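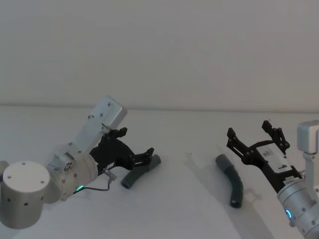

Lurdes Teixeira thinks I should throw out every piece of hose shorter than my forearm. She wrote to me after last month's column on garage shelves and said a short piece of tubing is trash with a good excuse, and that a person who keeps one will keep twenty.

She's right about the twenty. I went out and checked on Tuesday, and I had 20 pieces in a drawer meant for sandpaper. I still disagree with her.

A short curved piece of hose is one of the few leftovers worth the space it takes. Straight tubing is easy. Any hardware store in Kerevbridge will cut you a foot of it while you wait. A piece with a bend in it is another matter. If you take straight tubing and force it around a tight corner, it folds flat at the corner and you have a kink where you wanted a hose. The molded ones keep their shape, and the stores mostly don't carry them. You have to order the part, and often the part only comes with a bracket and two clamps you already own.

Last April the drain elbow on my old Zener dishwasher split. The new one was going to take 10 days. I had a curved piece from a washing machine that went to the dump years ago, and it fit after I trimmed one end with a utility knife. It's still in there. I don't claim this happens often. It happened once, and it saved me ten days of washing dishes by hand for a family of five.

Where I agree with Lurdes is on how people keep these things. Most of what I had was no good. Some of it was stiff, and two pieces had cracks you could only see by squeezing them. None of it was labeled, so I was guessing at sizes with a clamp in one hand. I don't call that saving parts.

So I laid them out on a white table, which I recommend over a workbench. On my bench everything gray disappears into everything else gray. On a plain white top you can see the shape of a piece and you can see down the open end. Beatriz Leitão told me she uses the kitchen counter for this, and I'd ask her to put down some newspaper first.

I kept 3. All of them have a bend, all of them spring back when pinched, and each has a strip of masking tape with the inside diameter written on it. They went into a coffee can with the clamps. The other seventeen went out with the trash that night, and the sandpaper has its drawer back.

Lurdes will say three is how it starts. She may be right, but I'm keeping the can.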